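Comparing two finger pad sets on the hand-held grippers this month. Same jaw body, same camera position, same operator. Notes as I go, mostly for Telmo Paredes, who asked why I want to change a part that already works.

**1/** Set A is the Homia pad: blue, textured, long, rounded at the tip. Set B is the Zostia pad, a softer compound with a smooth face and a square tip. Both bolt to the same holes. Set A is on for everything in this first half.

**2/** Bench numbers first. 100 closures per set on a steel gauge block, load cell between the jaws. Set A lets the block slide earlier than I expected when the face is dusty. Wipe it and the figure comes back. Set B holds dust worse and is harder to clean.

**3/** Bench numbers say little about a kitchen, so the rest of the May trials are in one. Teal cabinets, pale floor tiles, a big window on the left. The window is the part the camera dislikes. 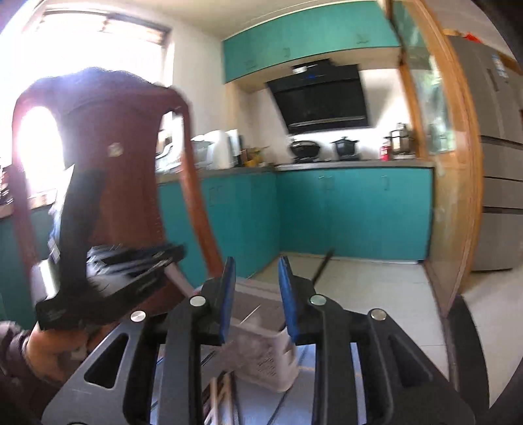
Set A on the jaws, kitchen side, window upper left.

**4/** Exposure. On auto, the window corner goes to near white and anything held in front of it loses its edges. I tried locking exposure on the cabinets. That keeps the counter readable and gives up the window completely, a trade I can live with, as I have no plans to pick up the window.

**5/** Motion blur is a separate matter and people keep mixing the two up. A shorter shutter fixes blur and costs light. In the darker end of the room I had to raise gain to pay for it, and the noise then sits on the pad texture. Pad texture is what I use to judge slip by eye, so I went back one step on the shutter.

**6/** Pad colour matters more than I gave it credit for. Blue separates well from wood, steel and off-white walls. It separates less well from teal doors under a fixed white balance. If your segmentation is colour-only, test it against your own cupboards before you order 20 pairs.

**7/** Set B is dark grey. Against a black jaw body the finger edge is hard to find and the width estimate wanders. Point to Set A.

**8/** Controller side: the Villalobos board logs jaw width and button state on one clock and the camera on another. I align them with a fast open-close at the start of every take. If you skip the open-close, throw the take away. I have tried to rescue such takes afterwards and the result was always worse than recording again.

**9/** Logged 163 takes with Set A before swapping. Screws checked at each battery change. One worked loose on the bench unit, none on the kitchen units. Threadlock is now on the list for both.

**10/** Thin objects next. Chopsticks are a good test for pads: narrow, rigid, different finishes, and they roll when you touch them off centre. The target is a cutlery holder with separate compartments, so the stick also has to be turned upright in the grip before it goes in.

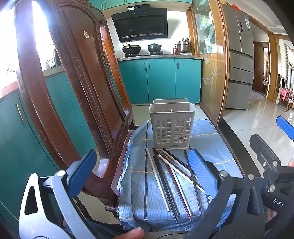 Dardo Ledesma asked whether a long rounded pad isn't simply the wrong shape for this, and whether a narrow tip would get under the stick without pushing it away.

**11/** Partly agree, Dardo. A narrow tip is better at the moment of contact. It is worse at the next step, when the stick has to come up to vertical, as a small contact patch lets it pivot. The long pad gives a line of contact and the stick stays at the angle you took it.

**12/** What does help is approach angle. Come in flat and the pad pushes the stick along the cloth. Tilt the wrist so the tips touch down first, close slowly, then lift. Cloth is kinder than a bare table here because it gives a little under the tips.

**13/** Overlapping sticks are still the weak point for both sets. Closing on a crossing takes both. My rule for now is to start with the stick that has the most free length and leave the crossings until they have come apart.

**14/** Running 2 grippers at once changes the camera problem. The second jaw body comes into view at the side, and if both carry blue pads a simple colour mask will pick up both. I mask by region first and colour second. Different pad colours per hand would be cleaner, and I have asked Homia's shop for a second colour. No answer yet.

**15/** Cable routing: keep it low and behind the jaw. A cable that crosses the lower part of the view is harmless to the grasp and a nuisance to the tracker. Tape at the grip, slack at the elbow.

**16/** Where it stands. Set A stays on for the kitchen work. Set B goes back on the bench for flat packaging, where the square tip has a chance. The Sevholm pads are still in the post and will get the same closures on the same block.

**17/** Telmo, your part works. I would still like it with threadlock.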